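Last updated in June

Cable loops and knit sleeves on a two-arm machine – who is right?

We run one humanoid on household pickup tasks (shoes, clothes, that sort of thing) and I look after it on Friday afternoons. After 800 cycles the left wrist started dropping its signal for a moment at a time. The service guide from Skarton says to leave a free loop of cable at each wrist. Our reseller says the loop is the problem and wants to sell us a Rakbridge harness kit, part 3222. I have my doubts about both.

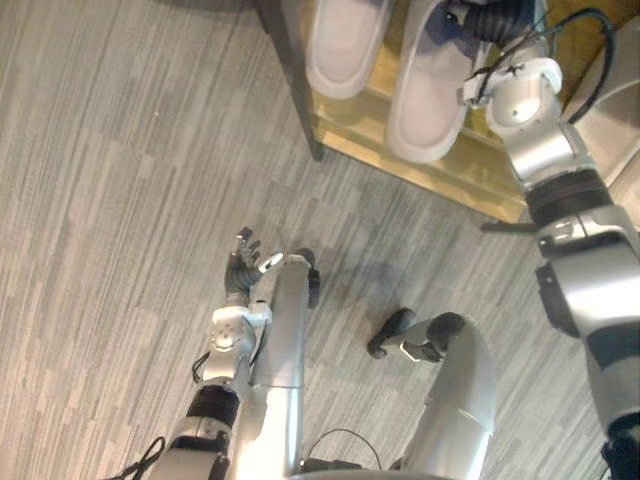

Orla Horgan
I wouldn't buy the kit yet. Every wrist dropout gets blamed on the loop, and in my experience it's the connector about half the time. Power down, support the arm so it can't sag, and unplug the wrist cable. Look for a pin that has backed out. Plug it in again and bend the loop by hand while someone watches the signal log. If it only drops when you bend the cable, fine, it's the cable. If it drops when you touch the plug, a new harness won't help unless the plug comes with it.

Also check the band where the forearm sections meet. If the cable is tied tight there, the wrist pulls on it every time it rolls. I'd move the tie before I spent any money.

As for knit sleeves, I'm not sold on them as protection. They keep lint off and they cut down on scuffs, but they also hide a cable that is rubbing, and they creep. Mine ended up over the first knuckles, and the grip readings went strange long before I thought to pull the cuff back. Look at the finger joints with the sleeve on. 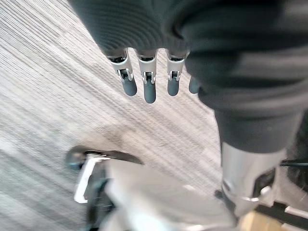

Then take it off and look again, since fibers like to wind around the hinge pins. Tweezers, good light, no compressed air. Air just drives the fuzz deeper. Open and close each finger by hand, slowly, and compare it with the one next to it. A stiff one is usually lint. A loose one is wear, and no cleaning will fix that.

Wovley
just replace the harness. ours was fine after that, 2929 cycles and counting

Kavanagh
"Fine after that" doesn't tell us much, Wovley. Did you change the plug too? You can't swap both and then give the cable all the credit.

I agree with Orla on the lint, less so on leaving the sleeves off. If you handle dark knits all day, the fuzz gets to the joints either way. Set a cleaning interval and stick to it. I would start at 47 cycles and stretch it only if the joints stay clean. The guide's interval looks hopeful to me – I suspect it was worked out on hard objects.

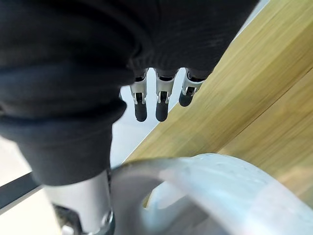

Fingers and dark knit fabric at close range.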